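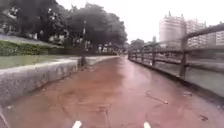 Dernière mise à jour : mardi, 18h40

Stometti Uken, ballon de basket taille 7 – mon avis après une saison

Acheté en octobre pour remplacer mon vieux Felon qui perdait l'air par la valve. Équipe loisir, deux entraînements par semaine, un match de temps en temps.

Le grip d'abord. Très bon dès le départ, pas besoin de le « casser » pendant trois semaines comme d'autres. Rainures profondes, on sent bien les doigts au tir. Rebond régulier, un peu vif à mon goût si on gonfle au maxi indiqué. Je descends d'un cran, nickel.

Dehors, bof. Sur bitume le revêtement part vite, le logo est déja à moitié effacé. Pour moi c'est un ballon de salle, point. Et quand il est humide ça glisse – vraiment.

Livré dégonflé, sans aiguille. À 80 euros, c'est mesquin.

Saqib Bangash, notre meneur, le trouve trop léger et préfère toujours le Yimyam du club. Maureen Marsden (elle coach les U15) en a commandé deux après l'avoir essayé à l'échauffement. Donc ça dépend des mains.

Tenue de pression : correcte, je regonfle une fois par mois. Aucune bosse, pas de couture qui se décolle.

Les plus : toucher, rebond, pression
Les moins : prix, pas d'aiguille, usure en extérieur

Je le reprendrais, mais en promo. Photos du revêtement usé à venir quand j'ai le temps.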